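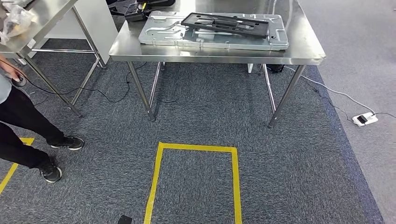
Glare first, it's what eats most of our retakes. Any shiny bench will do it and steel is the worst. Move the overhead light or move the bench before you record a single demo, whichever is easier, and check from the head camera's view. Your own eyes don't count, you're standing somewhere else. Brushed tops like ours still throw bright patches along the front edge and at the corners, so keep the parts toward the back half where you can, same as the ribbed metal panel with the black plastic frame laid on it. Silver panel on silver table is hard enough already. Tape on the floor helps too (yellow on dark carpet, you can find it without looking hard), more on that lower down.

Shop tips for recording demos, October 11, 2021

Typed up fast for the new people on the Monberg job, panel and frame handling. Loubna Chraibi asked for it twice. Add your own at the bottom, don't edit mine without telling me.

Before you start

Wipe the bench. Fingerprints show up on bare metal and the smears change from day to day, then the policy learns smears. Dry microfiber, then glass cleaner, then another dry one. No oily polish! Someone used the kitchen stainless spray in March and everything slid for a week.

Wipe the lens last. Different cloth. Keep it in a zip bag so it doesn't pick up metal dust.

Empty your pockets. Keys and badges swing into view when you lean over.

Check the disk. Check it again after lunch. We lost most of an afternoon to a full drive and the recorder didn't complain once, it just wrote empty files with nice names.

Camera clock and arm clock need to agree. Run the sync script, wait for both lines, then go. If you only get one line, restart the recorder and not the whole machine, the whole machine takes forever.

Tape

Buy the vinyl floor kind, one that peels clean from carpet. Painter's tape curls in two days and the cheap duct stuff leaves gum that Meriem Benkirane got out with an ice cube and a butter knife. Works, slow.

Square the corners. Lay one long side first, then measure off it. Press down with a rolling pin or a piece of pipe, a shoe just drags it.

Don't re-lay tape in the middle of a set. If it has to be re-laid, stop, close the set, start a new one and write "tape moved" in the notes. Same for the benches. A bench shoved over by a hand's width looks like nothing and makes a mess later.

Mark the feet of the bench as well. Small L of tape at each leg, so when it gets bumped you can put it back.

Cables

Route behind the bench whenever it reaches. Hook-and-loop straps, never zip ties, you will be undoing it by Tuesday-or-whenever anyway.

Power strip goes off to the side and stays on the floor. Not on the bench, not hung off a leg. Label the plugs at the plug end with masking tape — the number of times somebody has pulled the recorder to charge a phone.

Anything with a cord that you carry while walking, keep the slack in your other hand or let it lie well behind you. Look before stepping back. Stepping back is when people go down.

Loose loops: figure eight, not round coils. Round ones twist and then they jump up when you pull.

Handling the parts

Stamped edges cut. Thin gloves, the snug kind with the coated fingers. Same color gloves for the whole set, whatever color you picked. Hendrik De Graaf changed from gray to orange halfway and we had to split the set in two.

Lift panels by two opposite sides. One-handed lifts flex the sheet and after enough of them it doesn't sit flat, then the frame rocks.

File the burrs before the part goes in rotation. Fine file, two passes, wipe. A burr catches the plastic and you get a jerk in the demo that looks like a decision.

Number every part on the underside with paint marker. Not on top, the camera will read it.

Store small stuff in clear bags, one bag per kind. You want to see what's in there without opening it. Push the air out or they slide off the bench.

Plastic frames pick up static. Damp cloth over them in the morning, let dry. Otherwise lint, and lint on black plastic shows like snow.

Starting positions

Change them. This is the one I nag about the most. People put the frame down in the same comfy spot every time and then we have a few hundred copies of one demo.

What I do: stack of index cards, each with a little sketch of the bench and an X for the frame and a line for which way it points. We have 66. Shuffle, draw, place, record, next. Orhun Ertürk made the deck and it lives in the recipe tin on the shelf. Put it back in the tin.

Don't line things up perfect. Close to the X is fine. A few degrees off is good.

Some positions should be bad ones. Frame half on the rib, frame hanging over the panel a bit. The arm is going to meet those sooner or later, so show it how to get out.

During a demo

Steady speed. Slow is ok, stopping is not. If you have to think, think before pressing record.

Missed the grip? Keep going and recover, then tag it "recovered". Keep those, they're worth a lot. Dropped it on the floor? Stop, tag "drop", start over.

No talking over the bench with your hands. Nouhaila Helmy talks with her hands and knows it, so she puts them in her pockets betwen takes.

End every take the same way. Arm back to rest, count two in your head, stop. Cutting early is the most common fault I see when I check files, and the last bit is where the model learns that it's finished.

Walk around the marked area, not through. If somebody walks through the view, let the take run and tag "person". We keep a small share of those on purpose.

Take a break every 28 takes. Set a kitchen timer if you lose track, the loud wind-up kind is better than a phone. Tired hands get sloppy in a way you don't feel.

Labels and notes

Write notes right after the take. Not at the end of the day. You won't remember, I never do.

Short words, same words. "Slip" is slip. Not "slipped a bit", not "kinda slid". Word list is taped inside the cabinet door.

Name the file with the card number first, then your initials. The Ollis sheet fills in by itself if you do it that way and breaks if you don't.

Bad take? Don't delete. Move it to the "no" folder. Somebody always wants them back.

We have 754 good ones so far for the panel and frame, and the first training run came out so-so. Grips fine. Placing not fine, it lets go too high. My guess is that most of us let go too high. So from now on lower the frame until it touches, then open. Touch, then open. I'd like to see a second run before we change anything else.

End of day

Arm to rest, power off at the strip. Wait for the copy to finish before that!! Green bar all the way over.

Gloves in the bin by the door if they're torn, otherwise back on the hook, not in a heap.

Carpet: vacuum once a week with the brush head up, or it lifts the tape. Metal chips first with a magnet in a sandwich bag. Turn the bag inside out over the trash and they drop right in. Best tip on this page probably.

Coffee stays on the other side of the room. On carpet, blot, don't rub. Cold water and a drop of dish soap. Club soda works too but it's not better.

Odds and ends

Old yoga mat cut in strips under the bench feet stops creep on hard floor. On carpet you don't need it.

Lampshade fabric or baking parchment over a work light softens it. Parchment only with LED bulbs, and not touching the bulb.

A lazy susan under the parts tray if you're short on reach.

Spare batteries for the handhelds are in the Mahlangu box, second shelf. Dead ones go in the jar, positive end taped over.

If the arm starts humming, stop and come get me or Hendrik. Don't pat it.

Still need from people: better way to clean the gripper pads. Alcohol wipes dry them out and they go shiny after a while. Soap and water seems ok but takes 9 minutes to air dry and we stand there. Put it in the comments if you have somthing.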